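Forum Textiles et entretien du linge > Literie > Couvre-lit à grosses fleurs roses : lavage et pliage

peng636
Bonjour,
Je cherche un avis sur l'entretien d'un couvre-lit à motif de grosses roses, rose et blanc, avec des pétales plus foncés par endroits. L'étiquette de composition a disparu. Au toucher, je dirais un mélange coton-polyester, sans certitude. Poids à sec : 3 kg. Ma machine est une Notum de 7 kg, tambour assez étroit.
Trois points :
- température maximale pour ne pas ternir les rouges ;
- essorage ;
- pliage pour un rangement de plusieurs mois, l'étagère ayant une profondeur utile de 45 cm.

Irnari
Sans étiquette, 30 °C et lessive liquide sans agent de blanchiment. Essorage à 600 tours. Pour la capacité, il faut raisonner en volume : si le tambour est rempli aux deux tiers à sec, c'est la limite. Au-delà, le rinçage est mauvais et la lessive reste dans les plis.
Avant tout, test de dégorgement : un coin humide, un tissu blanc pressé dessus, fer tiède pendant quelques secondes. Si le blanc prend la couleur, lavage séparé et à froid.

tundelico
D'accord sur les 30 °C, pas sur l'essorage. À 600 tours un couvre-lit de ce poids sort gorgé d'eau et sèche en deux jours, avec une odeur à la clé. Je fais 900 depuis des années sur des pièces comparables. Les plis partent au séchage si on étend à plat sur deux fils.

Irnari
Les plis partent sur un polyester majoritaire. Sur un coton majoritaire ils restent et il faut repasser 5 m² de tissu. Tant que la composition est inconnue, je prends la valeur basse.

peng636
Test de dégorgement fait sur un coin : rien sur le tissu blanc. J'ai étendu le couvre-lit sur le lit pour chercher les taches avant lavage, côté motif d'abord. C'est fastidieux, une auréole claire se confond avec les parties blanches du dessin.
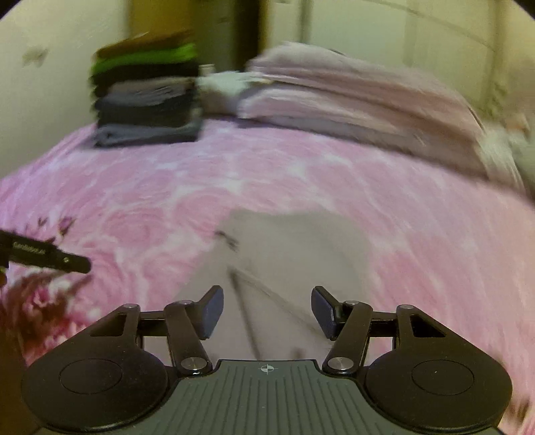 Xuelian Tang répond que la recherche de taches se fait sur l'envers, à la lumière du jour et en oblique : le motif y est moins contrasté et les auréoles grasses ressortent. Elle conseille de marquer chaque tache d'un point de fil blanc, à retirer après lavage, et de ne jamais utiliser d'épingle, qui rouille si on l'oublie.

tundelico
L'envers, oui, si la pièce n'est pas doublée. Avec une doublure matelassée on ne voit rien du tout.

peng636
Pas de doublure. Je regarde l'envers ce soir.
Pour le pliage, j'hésite entre quatre et huit épaisseurs.

Irnari
Quatre dans la largeur, puis rouler. Un pli à angle vif maintenu pendant des mois finit par marquer la teinture, surtout dans les tons magenta. Le rouleau évite le problème et tient en général dans 45 cm.

tundelico
Le rouleau prend trop de place. Pli à plat, papier de soie non acide glissé dans chaque pli, et on décale les plis une fois par saison. C'est la méthode que j'applique au linge ancien, y compris un dessus-de-lit daté de 1923 au point de croix dans un angle. Aucune marque à ce jour.

Irnari
Le papier de soie fonctionne, à condition de décaler réellement les plis. Peu de gens le font.

peng636
Retour après examen de l'envers : deux auréoles côté pied de lit, marquées au fil. Savon au fiel, 16 minutes de pose, puis 30 °C et 800 tours - compromis assumé. Elles sont parties toutes les deux. Quelques plis au centre, acceptables. Je vais plier en quatre et rouler, j'ai mesuré, ça passe de justesse sur l'étagère.

tundelico
800 tours, donc. Combien de temps de séchage ?

peng636
Étendu à 9 h, sec à 18 h, fenêtre ouverte. Les ourlets ont mis une heure de plus.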